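From: Defne Sarıgül
To: Percussion Loans and Collections list
Date: 2022-05-30
Subject: Re: Storage and labelling of small hand drums

Dear members,

I write further to the enquiry circulated by Mr Ashour, which is reproduced here so that those who have joined the list since may follow the discussion.

Adel Ashour wrote:

> Colleagues,
>
> The Belkadi branch has received a number of small hand
> drums for the schools loan program, several with ribbons
> attached and most with a separate stick. Our present
> guideline (section 5) was written with frame drums and
> tambourines in mind and says nothing about ribbons,
> fittings or sticks. May we have a ruling on whether the
> ribbons are to be removed before shelving, and whether
> the stick is to carry its own number?
>
> A. Ashour

The matter was considered by the collections office together with Ms Lamrani, who maintains the catalogue. The position is as follows.

Ribbons are to remain on the instrument. They are regarded as part of the drum for cataloguing purposes, and their colour is to be entered in the description field. Where a ribbon has frayed, the end may be trimmed, but replacement requires the approval of the lending branch. Ribbons should not be wound around the shell for storage, as the dye in some of the older stock has marked the skins.

The stick is to carry the same number as the drum, followed by the letter S. Members will recall that 641 and 574 were separated from their sticks during the August loan period and were returned with substitutes that did not match. A pencilled number on the shaft is sufficient. Adhesive labels are not to be used on the stick or on the skin.

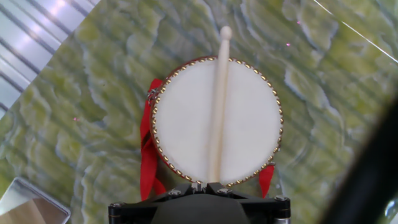 Defne Sarıgül
Collections Officer, Wistus Music Library

The studded type, with a red rim, gold-coloured studs and red ribbons, should be entered under "hand drum, small, studded". The term "toy drum" appears in several older records and is to be corrected as records come up for review. The finish of the stick should also be noted; an unpainted stick with a ball tip is entered as "plain, ball end".

Condition checks on return should cover the skin, the studs and any metal ring or hook at the rim. A missing stud is to be recorded even where the skin remains firm. Skins should be dusted with a dry cloth only - no polish, no damp sponge - and drums are to be kept away from heaters and direct sun.

Mr Bennani has advised that 200 cloth bags remain in the Drarnix store and may be requested by any branch at no charge. The stick should travel in the same bag as its drum, beside the shell, so that it does not press on the skin.

Comments on the revised wording of section 5 should be sent to Devendra Dixit at the Trusine office. Branches that have already removed ribbons are asked to let him know which catalogue numbers are affected.

Yours sincerely,
Defne Sarıgül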